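Students at Akpalu Technical College spent the spring term teaching two simulated robot arms to share one table. The course, known on campus as Terker, is offered to second-year students in the automation program and ends with a shared project in place of a written test. The instructor who leads it spoke with the department newsletter in May.

"We begin in simulation and stay there for 60 class hours," the instructor said. "Students may make every mistake they like before they are given a key to the lab."

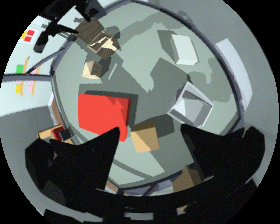

Blocks on the simulated worktable, seen over the gripper fingers.

The virtual room was built in Grunia, a software package maintained by the department. Each team submitted its control program for overnight runs, and the class completed 900 of them by the end of term.

"The first programs treated the other arm as furniture," the instructor said. "Then the teams had to agree on who moves first – and write it down."

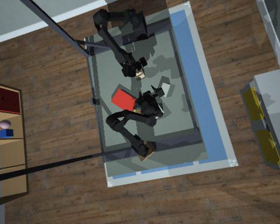 Grading was a matter of some debate among the faculty. The instructor favored a system in which each team is scored on its planning notes as well as its results. One exercise concerned the space between the arms. "When both grippers are working near the middle of the table, with the red box beside one and the cream block at the fingertips of the other, the students have to think about reach," the instructor said. "A plan that is sound for one arm may leave no room for the second." Planning notes now count for 54 percent of the final grade.

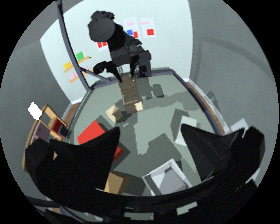 The opposite arm and the far side of the table, from the gripper's viewpoint.

The college expects to offer the course again next year, with 2 sections. Standico, a local equipment supplier, has agreed to host site visits for enrolled students. Asked what applicants should bring, the instructor mentioned basic programming and patience with other people's code.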